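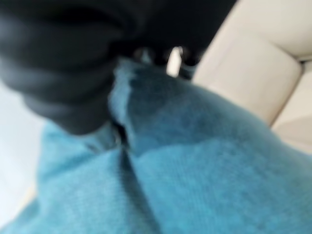 Do you have to fold laundry the minute it comes out of the dryer?

Most everyday clothes can wait a while. Shirts you'd normally iron are better off coming out right away, and the rest will forgive you.

I bring it up because that post about "hot folding" has 3,000 likes now and I have doubts. The claim is that if you fold warm, you never deal with wrinkles again. Never? In which house?

I tried it for two weeks. T-shirts, okay, a bit flatter. Fuzzy stuff looked the same as when I let it sit overnight. Towels looked like towels.

Also the post says the whole load takes 13 minutes. Mine does if I skip the socks. I suspect she skips the socks.

Then there's the rule that you need a proper folding surface. A table at hip height, cleared, wiped down. Ustar will sell you a board for it. I have a sofa. I've been folding on sofas since college and my sweaters still go in a drawer.

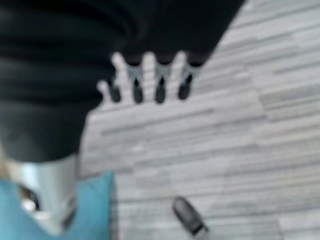 Black fabric, bunched up. Pale gray wood-look floor.

People are very strict about the floor. "Once it touches the floor it's dirty again." Is it? Depends on the floor and on the cloth. I swept mine that morning. If I see dust or hair on something I wash it again, and if I don't, I shake it out and fold it.

Black is the exception, I'll give them that. Black shows every crumb. I go over mine with a lint roller and even then I find something at work under the bright lights.

Ama Asamoah replied that the trick is to sort by color before folding, so all the dark things get checked for lint in one go. I tried it on Sunday, May 5, 2024 (yes, I wrote it on the calendar, I wanted to be fair). It's a decent tip. It does mean you handle everything twice, and she left that part out.

Someone else swears by Traltia spray on knits. Smelled nice. The creases stayed where they were. I hung the same sweater in the bathroom while I showered and got the same result for free – small improvement, nothing you'd photograph.

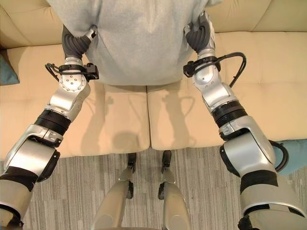 Light gray knit over the back of the beige sofa.

About knits, since I got 3 messages on it. Don't hang the heavy ones. The shoulders go pointy and they don't go back. Lay it flat, sleeves in, bottom up, finished. You can do that on a seat cushion. I smooth it with my hand first so the fold lands where I want it.

What I don't believe is that rolling saves space. I rolled a whole drawer, then folded the same drawer. Same drawer, closed the same way. Rolling might be great in a suitcase, I haven't tested that yet. Going to Sendgate in June, so maybe then.

And the "file your shirts upright" people: how full is your drawer? Mine works when it's packed tight. Take out two shirts and the rest fall over like drunks.

So far I'm keeping the color sorting and the lint roller. The spray is going to my sister. Still undecided on warm folding, and if you have a load of just jeans and a free evening, please try it and tell me what you get.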